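Refaire les joints de la salle de bains

2021-11-10

J'ai repoussé ce chantier depuis juillet. Le joint en silicone le long de la baignoire noircissait et le nettoyage ne suffisait plus. J'ai fini par tout enlever.

Le retrait m'a pris deux soirées. J'ai commencé au cutter, puis avec un grattoir en plastique que j'avais acheté chez Bomine. Les angles sont pénibles, il reste toujours une pellicule transparente qu'on ne voit qu'en passant le doigt. J'ai terminé à l'alcool ménager, fenêtre ouverte.
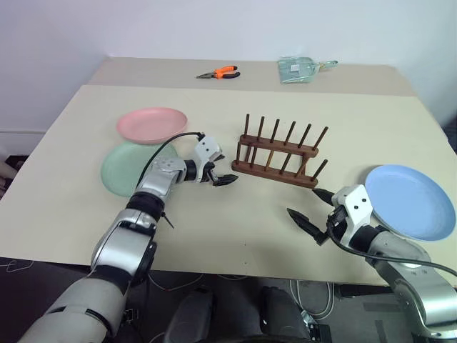 Au-dessus de la table, devant le mur blanc.

Pour la pose, j'ai suivi le conseil de Dehua Wan, mon ancien voisin de palier : remplir la baignoire avant de tirer le joint, et la laisser pleine pendant le séchage. Le poids de l'eau ouvre un peu l'espace contre le carrelage. J'ai mis du ruban de masquage de chaque côté, à 2 mm du bord, et j'ai lissé avec un doigt trempé dans l'eau savonneuse. Il faut retirer le ruban tout de suite, pas après avoir rangé les outils comme je l'ai fait sur le premier côté. Il a fallu recommencer ce morceau.

J'ai utilisé une seule cartouche et il en reste assez pour l'évier. La couleur est un blanc un peu plus froid que celui des carreaux, ça se remarque surtout le matin.

Prochaine étape, le bas de la porte, qui a gonflé. Je n'ai pas encore décidé si je la ponce ou si je la change.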